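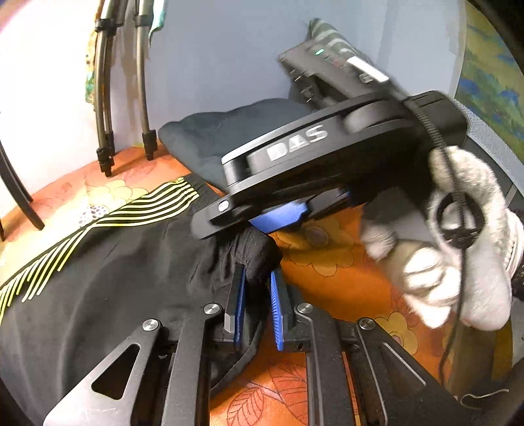
The black pile

Reading time: 2 minutes

Every home has one pile of laundry that waits longer than the others. In mine it is the black one. Towels are easy, and sheets I can fold while I listen to the radio. But black clothes all look the same under a lamp, and you need to find the neck before you can find anything else.

I learned to fold on the bed, over a flowered sheet, and I still think it is the best table for this work. A bright cloth shows you the edge of a dark garment at once. On my grey cover from Stuvska I lose the sleeves.

In May I spent a morning at the Thakur laundry, where they fold nearly 300 pieces before lunch. The women there do not smooth first, as I always did. They take the garment by one small point, lift it, and let the weight pull the cloth straight. Only then do they lay it down and bring the sides to the centre. With thin jersey I now do the same, and my shirts have fewer creases in the drawer.

Drawers are another question. I bought a Demumix divider for 185 dollars and returned it, because it was made for shirts smaller than mine. An old shoe box does the work well enough - mine has lost its colour, but not its corners.

COMMENTS

I use a yellow tablecloth for the same reason. Good for navy socks also.

185 dollars for a divider?? Derkitz has one much cheaper.

Does the lifting work with wool? I am afraid it will stretch my favourite sweater.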